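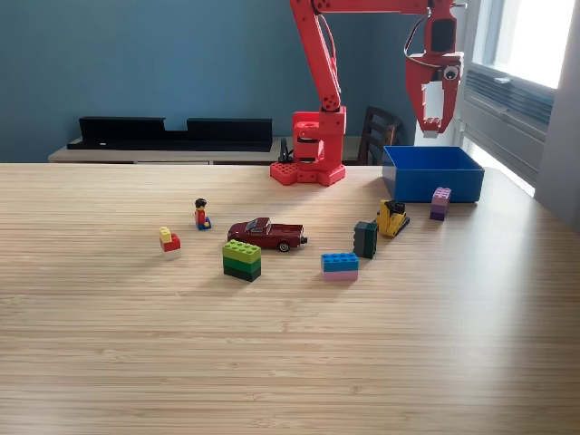 Why not sort by color, a reader asked after our January piece on shared toy collections, when color is the first thing a child sees? The question went to the stock manager at the Mamstead toy library, who has heard it before.

"Color is easy to sort by and hard to play from," she said. "A child who wants a wheel doesn't want to look through every black part in the building. We gave up color sorting after one season."

Mamstead holds 3,000 loose bricks plus vehicles and figures, all of it in circulation between the play tables and the storage room. The system she uses now is based on size and on whether a thing can be stepped on. Small bricks are kept apart from plates. Vehicles are stored whole. Figures are stored seated or standing, as they come, and are not taken apart unless they need washing.

The tables are cleared at the end of each session into open plastic bins with no lids. She prefers an open bin for the table stage. "A lid gets put down somewhere, and then you are looking for the lid. For storage, yes, lids. For the table, no."

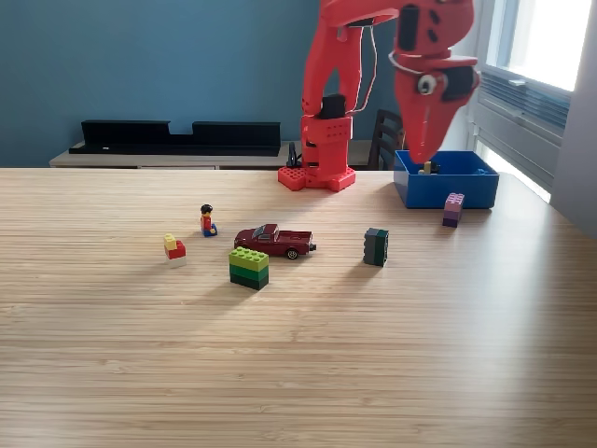
Blue bin at the back right of the table, with brick stacks, a pickup truck and a seated minifigure still out.

The order of clearing matters more than most people expect, in her view. Stacks go first and vehicles last. A stack of two or three bricks is put away as a stack and is separated later, in the storage room, by someone with time and good light. "If you stop to pull bricks apart at the table, you double the job. The bin doesn't care if they're joined." The exception is a stack with a figure attached, which is taken apart on the spot so that the figure is not bent.

Vehicles go in on top. A pickup truck with an open bed will collect small bricks if it goes in early, and those bricks then travel to the wrong shelf. Axles are checked by rolling the vehicle once along the tabletop. Anything that pulls to one side goes to the repair tray.

She also has firm opinions on bin size. The library started with deep tubs from Fodor, a storage supplier, and moved to shallow ones. A deep tub holds more but is emptied by tipping, and tipping is where pieces get lost. The current bins are filled to 2 inches below the rim and no higher. There are 24 of them in use, with 14 assigned to bricks.
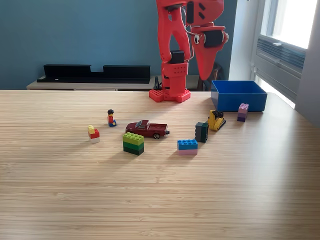
Photo: Skurnow Play Review

Asked about the tables themselves, she said a light wooden top has worked better for her than a patterned cover. Dark green and gray bricks show up well against it. White bricks are harder to see, and she checks for those last, with her head down at table height so that the studs stand out.

"Upright pieces are the other thing," she said. "A brick standing on its end falls over when you reach past it, and it rolls further than you'd think. Clear from the front edge toward the bin and you never have to reach over anything."

Washing is done monthly, in mesh bags, with mild dish soap and lukewarm water. Vehicles are wiped by hand. The Naldale branch uses the same routine but dries its bricks on racks. Mamstead uses towels, and she has no plans to change.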